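From: Érica Amaral
To: clinic-owners list
Subject: Re: [clinic-owners] Nepia campaign, anyone else signing up?

Hooman Najafi wrote:
> Clalonel are offering independent practices a spot in the Nepia
> dry eye campaign. They do the radio, the bus shelters and a landing
> page with your clinic's name on it. $2000 up front, then $200 a month.
> The rep says the pilot clinic in Jarkelis got 31 new patients out of
> it. I'm leaning toward yes. Thoughts?

Hooman,

Thirty-one new patients over what period? And new how? When we did the Fikel flyers, the agency counted anyone who hadn't been in for two years, so half of our "new" patients were people whose frames I'd adjusted myself. Ask for the booking dates and ask what the clinic would have picked up anyway in the same months. October is busy for everybody, with benefits running out at the end of the year.

I'd also want to see the landing page before paying for it. The one they showed me had a phone number that goes to Clalonel first, and they pass the call along. So they own the number, and if you quit after a year the ads keep ringing at their end.
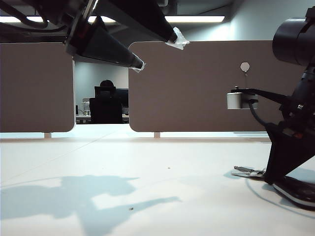 Radio is the part I trust least. We spent $1000 on it at the old location and I could never find a single person who had heard the spot, apart from my brother-in-law. Dry eye is a hard sell in thirty seconds anyway. The people who have it are at a desk all day, back to the room, a black monitor in front of them and a fabric divider on the next table over, and they think sore eyes are part of the job. I'd sooner send a letter to the office managers within walking distance and offer a lunch-hour talk. It costs me stamps and a tray of sandwiches.

If you do go ahead, get the cancellation terms in writing. The rep told me "any time", but the sheet he left behind says 90 days' notice. I asked him about it on Monday and haven't heard back.

Has anyone here talked to the Jarkelis clinic directly, without the rep on the line?

Érica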